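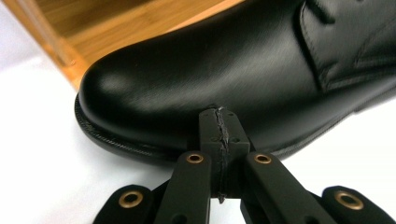
What happens to a birth-month group when the babies grow up? Most parenting forums freeze it: old threads stay readable, replies are turned off, and members are pointed to a toddler board.

March 24, 2018
By Maarja Uibo
3 min read

Zhuravel, a forum for expecting and new parents, opens one group per due month. The October group is typical. It had over 3,000 members at its peak, and posting was heaviest in the last weeks before birth and again at the four-month sleep change. After that the curve drops. By the time the children are 16 months old, most threads come from a small core of members who know each other by screen name.

The site's old rule archived every group at 19 months. Svitlana Kravchuk, who runs the boards, says the date was set by server load and was never reviewed.

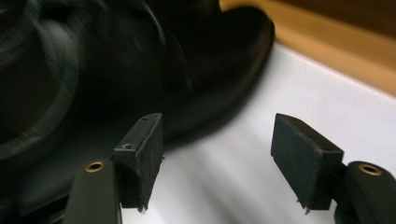

Freeze, merge or leave open

Freezing is cheap. Search still works and spam stops. The cost is that a parent who comes back with a follow-up – a second tongue-tie, a failed hearing test – has to start again among strangers.

Merging keeps people together on paper. Riscombe, a smaller forum, tried it with three neighboring months. Duplicate threads had to be joined by hand, and private subgroups lost their member lists in the move. 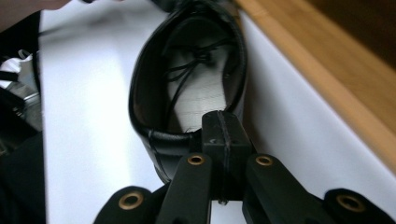 Leaving a group open needs a moderator who will stay. Illia Demchenko has looked after one of Zhuravel's older groups since it opened, and he checks the report queue twice a day. Few of the reports concern arguments. Most are sales posts, and a filter on new accounts catches the bulk of them.

Zhuravel now asks each group to vote before its archive date. If the vote is to stay open and a moderator signs up, the group gets another year. Photo threads are closed to guests in either case, and members can delete their own posts after the freeze. 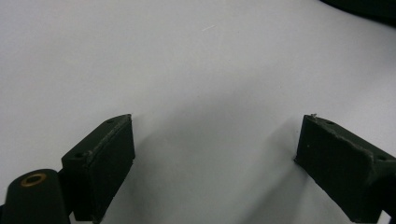 MAARJA UIBO

The vote itself is a plain poll, pinned for two weeks. Kravchuk wants to add a reminder by email, as members who have drifted away do not see pinned posts. The mail system is due to be replaced first.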